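Robot arm putting a CPU into a socket: force limit or position only?

Asked by slowtorque in Home and Shared Workshop Builds
Jan 20, 2018
335 views

Hello to all. I am building a small cell in our shared workshop in Wirilham. The goal is that an arm with a two-finger gripper takes a processor from a plastic fixture and puts it into the socket of an old desktop computer that lies on its side. I work on it since November, only in the evenings.

The fixture part is fine. The picking is also fine. My problem is the last few millimeters. When I command a pure position move down, the processor sometimes lands a little rotated, and then one corner sits high on the rim of the socket. I am afraid for the contacts, so I stop everything and go back up.

My controller is a Lorkance board with the standard motion library. It can read the motor current of the fingers and of the wrist, but I do not have a real force sensor. I have two questions:

Is it enough to watch the wrist current and stop when it rises, or is this too slow for such a delicate part?

Should the gripper open while the part is touching the socket, or a little above it, so that the part drops?

I am sorry if my English is not always correct. Thank you for any help.

pinheader_ned
8 votes

Just do it by hand, it takes two seconds. Also those sockets are easy to kill, one bent contact and the board is garbage.

gantry and tea
6 votes, marked as helpful

I did a similar build in the Narkutley makerspace, with memory sticks first and later with processors. I will try to answer both of your questions.

Motor current: for a memory stick it is good enough, the stick needs a strong push anyway. For a processor in an open socket it is too coarse. The part should go in with no push at all, only its own weight. Before your wrist motor shows any change in current, the contacts can already be bent. So please do not use current as your main method. Keep it as an emergency stop with a low limit.

Opening the gripper: I release very slightly above the seat, less than one millimeter. If you open while the part is already touching, and one finger moves earlier than the other, the part is pushed sideways over the contacts. If you release from too high, it can land turned. You need some trials to find the height. Do them with a dead processor and a dead board.

For the rotation, I think your problem begins already at the pick. If the part can turn a little in the fixture pocket, it will be turned in the fingers also. Make the pocket tighter, and let the fingers close slowly. A camera at the wrist helps very much, you can compare the edge of the part with the edge of the socket before the last move.

Please check also that the load plate is fully open and that the lever does not stand in the way of a finger. I lost one finger tip in this manner.

slowtorque (who asked)
4 votes

Thank you, this was very useful. I answer my own post, so that other people can find what I changed.

I printed a new fixture with tighter pockets, and I put a piece of Pryor rubber sheet under its base because it was sliding on the table profile. The approach is now in two parts. First the arm goes over the socket and waits 600 ms, so that the vibration can calm down. Then it goes down very slowly to the release height. The current limit stays only for emergency, as was advised.

My test computer is an old Dell with the side panel off. The socket is open before the program starts, I do this by hand and I have no plan to automate the lever.
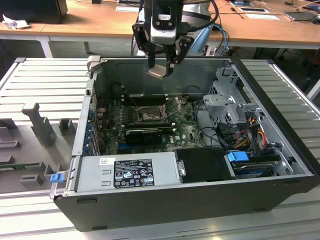
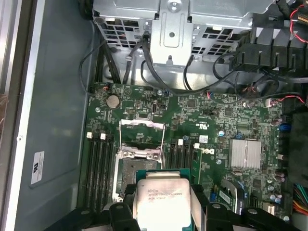 Things I still want to solve

The cables inside the case. They move when I turn the case on the table, and a finger can catch them. For now I hold them back with tape before each run.

The release height. My value is good for this board, but I do not know if it stays good when I change to another one. If somebody has a method to find the height without touching the contacts, please write it under this post.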